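Rindarberg 2 is out, and the container image finally shrank

July 26, 2018

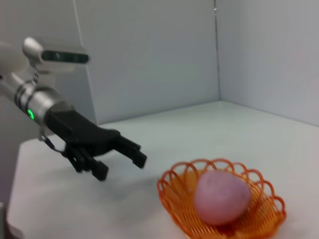 A robotic hand over a white tabletop, with a small green light glowing on the arm.

I've been waiting on this one for a while! Rindarberg 2 landed in the public registry this morning, and I've already pulled it onto my home lab box (yes, before coffee). If you haven't run into it, Rindarberg is the little build tool that takes your source tree and spits out a container image without you having to babysit a daemon.

The big news for me is the base image. It's down to roughly 300 MB, and the old one used to fill up my poor test VM every other week. Janka Vrabec did most of the trimming, and her notes in the changelog are worth a read if you like that kind of thing – I do.

There are 11 fixes in there as well, including the one where a build would hang if your proxy settings had a trailing slash. I lost an entire evening to that in the last version, so thank you to whoever tracked it down.

One thing to watch: the Fekine plugin has moved to its own repo, so your old config will throw an error until you point it at the new location. It's a one-line change. The Jelínek storage driver still works the way it did before.

Angus Brunton says on the mailing list that Grasoditz support is next, and he'd love some testers. I've put my name down and I'll post my build logs once I've got a clean run.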